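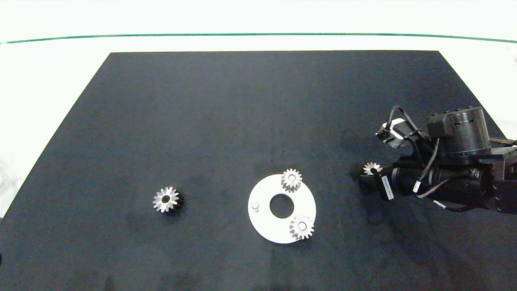 Andilton Court Reminder Project
Progress report to the Zanetti Fund, second reporting period
Prepared by Sandro Farina, project manager, Briltis

Summary of the period

The project sends text message and phone reminders to people with open cases in the Andilton municipal court. Most of these cases are driving offenses: operating under the influence, driving on a suspended license, and leaving the scene. The grant pays for the message service, one full-time case clerk, and a share of my time.

We sent reminders in 1,058 cases this period. The court clerk's office now gives us the hearing list every weekday before 4 p.m., which is earlier than in the first period, when it often reached us after the office had closed. Reminders go out seven days before a hearing and again the day before.

Work completed

The Widura scheduling system was connected to the court calendar in September. Before that, the case clerk typed in each hearing by hand. Continued hearings are still a problem. When a judge moves a date from the bench, the change does not always show in the calendar until the next morning, and in 10 cases a person got a reminder for a hearing that had already been moved. We called each of them once the error was found. Staff now check the continuance sheet at the end of the day.

The reminder text was rewritten. It gives the date, time, courtroom, and the number to call. The earlier version also listed the charge, and the public defender's office asked us to take it out because many people share a phone with family. We made the change the same week.

Spanish messages are in use. A Portuguese version has been translated and is waiting for the court administrator to sign off.

Victim notification

The grant agreement also covers notice to crash victims and to the families of people killed in crashes. This part is behind schedule. We planned to have it running by now for all felony driving cases. At present it covers only preliminary hearings and arraignments, and the notices are made by phone. The prosecutor's office wants its own advocate to make the first call in any case involving a death, and we agree with that. We are working on a written procedure so that families do not get two calls, or a text before anyone has spoken to them.

One family learned of a waived hearing only when they arrived at the courthouse. The waiver was filed that morning. Same-day waivers will be part of the new procedure.

Phone numbers

Bad numbers remain our largest source of missed contacts. Almost 400 messages came back as undeliverable. The jail intake desk has agreed to read the number back to the person at booking, and the form has a new line for a second contact.

Budget

We have spent 80 percent of the message service line and expect to need a transfer from travel, where little has been used. A request form is attached. Salary lines are on plan.

Next period

Finish the victim notification procedure with the prosecutor's office. Start Portuguese messages. Compare missed hearings before and after the calendar connection, using court records; the court has approved the data request but has not yet sent the files.

Questions about this report can be sent to me at the Briltis office.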